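I've gone right off reward charts for bath time, and I say that as someone who bought 300 gold stars in October. My daughter is six and my son is four, and for a while they'd do anything for a sticker. Then my friend Zakhar asked what I'd do when the stars ran out - fair point! By star 16 they were haggling over hair washing like a pair of market traders.

So now we just let them choose. Kutitus do a foaming soap mine love (it squirts out in a silly great blob), and whoever picks the flannel goes first. Still plenty of splashing, far less shouting, and I think the charts mostly made washing sound like a chore they ought to be paid for. 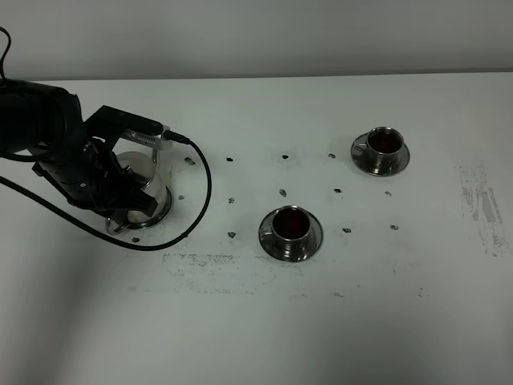
Do children need a bath every night?

Mine don't have one. We do every other night, with a quick wash of hands, face and feet in between.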